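学生プロジェクト > 地域安全 > 報告書

フレイザー町における警察無線の更新と警察委員会への説明過程

18/10/2020 ブレンダン・ティアニー(Brendan Tierney)

1. 調査の目的

フレイザー町の警察は昨年12月、巡回の警察官が使う携帯無線機をアナログ方式からデジタル方式に切り替えた。新しい端末はプラベックス社のもので、町の警察委員会が購入を承認している。このプロジェクトでは、承認までにどのような説明が行われ、委員からどのような質問が出たか、切り替え後の現場で何が変わったかを調べた。無線機の性能の評価は行っていない。技術的な内容は公開資料に書かれている範囲にとどめた。

2. 方法

使った資料は、警察委員会の議事録、町の予算説明書、警察が公開している更新計画書である。議事録は町役場の閲覧室で読み、必要な箇所を手で書き写した。複写は有料で、ページ数が多かったためあきらめた。このほか、警察の総務担当者と、無線を受ける通信室の職員に話を聞いた。録音の許可は出なかったので、聞き取りの内容はその日のうちにまとめ、後日、本人に誤りがないか見てもらった。通信室の職員からは用語の訂正が多く、初稿で「基地局」と書いた箇所のほとんどが「中継局」に直っている。

警察官本人への聞き取りも申し込んだが、勤務の都合で実現しなかった。そのため、現場についての記述はすべて総務担当者と通信室を通した間接的なものである。

3. 更新の経緯

旧型の無線機は修理用の部品の供給が終わっており、故障した端末は別の故障した端末から部品を取って直していた。更新計画書によると、町の北側の谷に入ると通信が途切れるという報告も以前からあった。隣のトバード町はすでにデジタル方式に移っていて、合同の警備や交通事故の対応では、両町の警察官が直接話せず、通信室どうしが電話で内容を伝え合っていた。

計画書には3つの案が載っている。旧型の中古端末を買い足す案、端末だけを更新する案、端末と中継局を同時に更新する案である。採用されたのは最後の案だった。中継局の工事はジササック社が請け負い、アンテナは給水塔の上にある既存の鉄柱に取り付けられた。予算説明書では、工事費と端末費が別の項目に分かれている。端末費は設備費に、工事費は施設費に入っているため、合計額を一か所で確かめることはできなかった。筆者は両方の項目を足して表を作ったが、施設費には給水塔の塗り直しも含まれており、無線に関係する分を分けられなかったので、表は本報告には載せていない。

4. 委員会での質疑

更新案が示された会議では、警察側が新旧の端末を持ち込み、会議室と駐車場の間で実際に通話をした。議事録には「音声は明瞭であった」とだけあり、旧型との比較は記録されていない。

質問は大きく分けて費用、暗号化、記録の保存に関するものだった。費用については、電池の交換時期と、保守契約が切れた後の扱いが問われた。警察側は、電池は消耗品として毎年の予算に計上すると答えている。1個の端末が通話に使える時間についても質問があり、次回に文書で回答するとされた。次の回の議事録にその文書は添付されていない。総務担当者に尋ねたところ、委員に直接配ったとのことだった。

暗号化については、意見が分かれた。旧型の無線は市販の受信機で聞くことができ、地元の新聞や住民の一部が日常的に聞いていた。ある委員は、火事や通行止めを早く知る手段がなくなると述べた。警察側は、被害者の氏名や住所が無線で読み上げられることがあり、聞かれてはならない情報が含まれると説明した。結局、すべての通話を暗号化したうえで、通行止めなどの情報は町のウェブサイトに載せることで合意している。筆者が確認した時点で、この掲載ページには約300件の情報があった。更新の間隔にはむらがあり、同じ通行止めが開始と解除で別の件として数えられている。

記録の保存については、通信室の録音装置も同時に新しくすることが説明された。保存期間は規則で決まっており、今回の更新では変わらない。

5. 切り替え後の変化

通信室の職員によると、切り替え直後にいちばん多かった問題は、送信ボタンを押してすぐに話し始めるため、最初の言葉が欠けることだった。デジタル方式では接続にわずかな間が必要で、ボタンを押して一呼吸おいてから話す。警察は3回に分けて講習を行い、その後この問題は減ったという。件数の記録はないため、どの程度減ったかは確認できなかった。

北側の谷では通信が改善したが、採石場の奥には今もつながりにくい場所が残っている。通信室では壁の地図にその場所を書き込み、そこへ向かう警察官には到着前に連絡を入れさせている。

トバード町との直接通話は、共通のチャンネルを使って可能になった。ただし、共通チャンネルに切り替えている間は自町の通話を聞き逃すことがあり、両町の間で使用の手順書が作られた。手順書は非公開で、今回は見ることができなかった。

6. 課題

資料を読んで気になったのは、委員会で保留になった質問の行き先が、後から追いにくいことである。保留の事項に番号を付け、回答した回の議事録に同じ番号を書けば、住民も確認しやすくなる。閲覧室の職員の話では、トバード町の議事録にはそうした欄があるという。こちらは未確認である。

住民への周知も課題として残る。暗号化の開始は町の広報に載ったが、640字の短い記事で、通行止めの掲載ページへの案内は最後の一行だけだった。
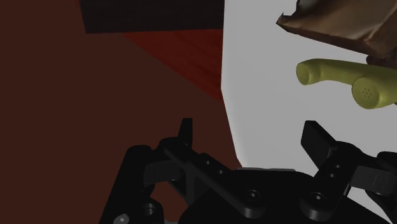

無線が使えなくなった場合の連絡方法については、更新計画書に短い記述しかない。中継局が停止したときは端末どうしの直接通信を使い、届かない場合は有線電話で通信室に連絡するとされている。どの建物の電話を使うかは決まっておらず、総務担当者も一覧はないと話していた。図の右上にある黄緑色の受話器のような目立つ色のものを緊急用に決めておけば、公民館や学校の職員にも「この電話を使う」と伝えやすいだろう。電話の設置場所の一覧を作ること、停電時にも使える回線かどうかを調べることは、次の学期の調査に回す。通信室からは、一覧の下書きができたら見せてほしいと言われている。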